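The Long Life of a Metal Bin

In the sorting room at Clunham there is no shortage of plastic. It comes in crates, tubs and stacking trays, most of it cracked at the corners within a year or two. The bins that people reach for first are metal, and some of them have been in use far longer than the staff.

Cyrill Gisler runs the parts store. He took over 414 bins with the job and still keeps the paper ledger that came with them, where each one has a line for repairs. "You get to know them by the dents," he says.

He likes a bin with sloping sides. Small parts slide down to the flat floor, where a hand can find them, and long parts can lean without jamming in a corner. The drawback is wear. Anything dropped in strikes the slope first, and the marks build up in the same places — low down on the walls and across the floor.

Colour helps too. Against bare grey metal, red and dark green bars are easy to tell apart, even when they lie across each other. Gisler would rather have two colours in one bin than two shades of the same colour in separate ones.

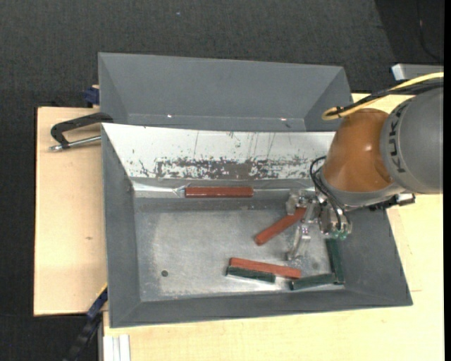

What to look for second-hand

Old bins turn up at farm sales and factory clearances. Gisler bought 52 at a clearance in Clatport last June, and turned down 13 others that had split along the seams. Scratches and scuffs he ignores. Rust under a rim is another matter, and so is a floor that rocks when you press one corner.

Run a cloth round the inside before you buy. If it snags, there is a burr that will mark whatever you keep in there.

Looking after them

Empty the bin, brush it out and wipe it with a damp cloth. Dry it straight away. Wire wool leaves more scratches than it removes, so keep it for rust. Stand the bin on wood if you can — it is quieter than metal shelving and kinder to the base.

Gisler oils the rims once a year and writes the date in the ledger. The most recent entry is 21 November 2019, for a bin from the Mösli shelves that had its handle put back on.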